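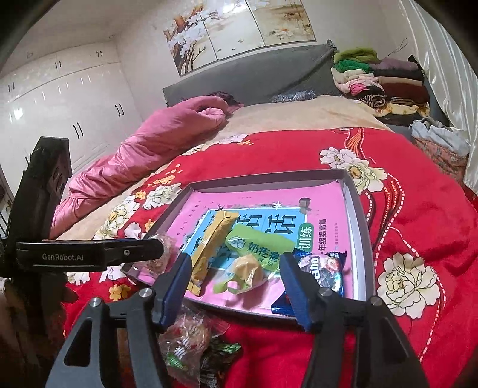
Oyelaran, Courts Reporter

May 15, 2020

A woman who spent two years trying to settle her late uncle's estate says she still does not know who owns the lot he left behind in Godura.

The uncle died in prison, where he was serving time for fraud. His will, opened in April, named one piece of land and a savings account holding $280. "We thought that was the easy part," she said. "Then the county told us there was a second deed."

The second deed was signed over to a company called Isteck, which had nearly 400 creditors when it closed. She says her uncle never mentioned it.
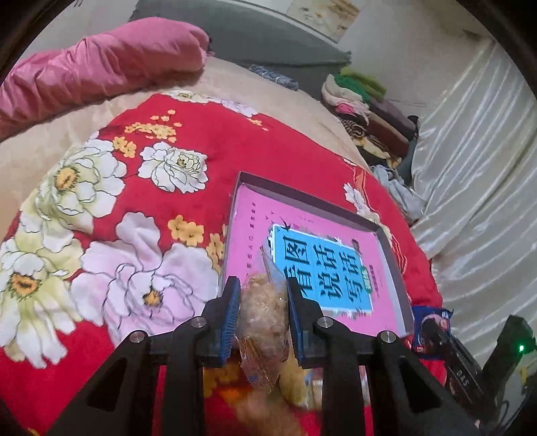
The court in Sado has asked for the original papers, and she has been looking for them since the hearing. She works through his files at home in the evenings, after her shift. "I put everything out on the bed, on the red blanket with the peonies, and I go through it again," she said. "There were 4 letters from the company. None of them says what he got for the land."

Her lawyer has told her to expect another delay. She wants the lot sold and the money paid to the people he cheated. "It isn't mine," she said. "I just want it signed."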